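Shop and Kitchen Tips: Before the Robot Arm Goes In

Posted February 11, 2024

The commissary kitchen at Mernmont got a sorting arm last August. The sales sheet promised it would give each shift 51 minutes back. I have worked dish return and tray setup since 2008 and I am still looking for those minutes. What we did get is a different set of chores, so these tips are for anyone whose boss has just come back from a demo.

Ask who resets it. When our arm drops a cup or stalls over a crate, the closest person walks over and deals with it. That person already had a job. Get the reset duty written on the shift sheet with a name beside it, and get it paid if it runs past clocking out.

Keep your crates the same. Ours came from two suppliers and the arm did fine with one kind and badly with the other. We ended up buying 194 matching ones, and that bill was never in the quote from Ondness.

Don't throw out the hand carts. Management at our Dusham site sold theirs the week the machine arrived and had to borrow from us by the end of the month.

Watch the demo with your own stuff. A clean plate, a banana and a mug with plenty of room between them are easy going. Bring the chipped bowls, the stack of lids that stick together and a tray with gravy on it. If the salesman won't run those, write that down too.

Wipe the fingertips at every break. A damp cloth and a little dish soap does it. Dry them well before starting up again. Grease builds up faster than the manual says.

Keep a paper log. A cheap notebook on a string is enough: time, what stopped, how long, who fixed it. Ours had 2421 entries when the office finally asked to see it, and it did more for us in one meeting than six months of complaining - they put a second person back on evenings.

Hang on to the hand skills. New hires here learn the machine first and have never loaded a full rack on their own. Turn the thing off one morning a week and let them.

I will say my shoulders hurt less. The lifting did go down, and I would not want all of it back.

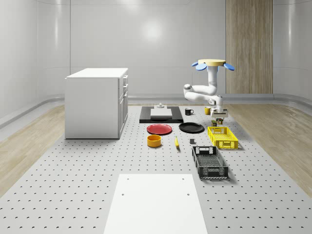
Should the crew get a say in where the arm is set up?

Ask for one before the floor is marked, and walk the route with a loaded cart while the installers are still there. Moving ours afterward meant closing the line for two days.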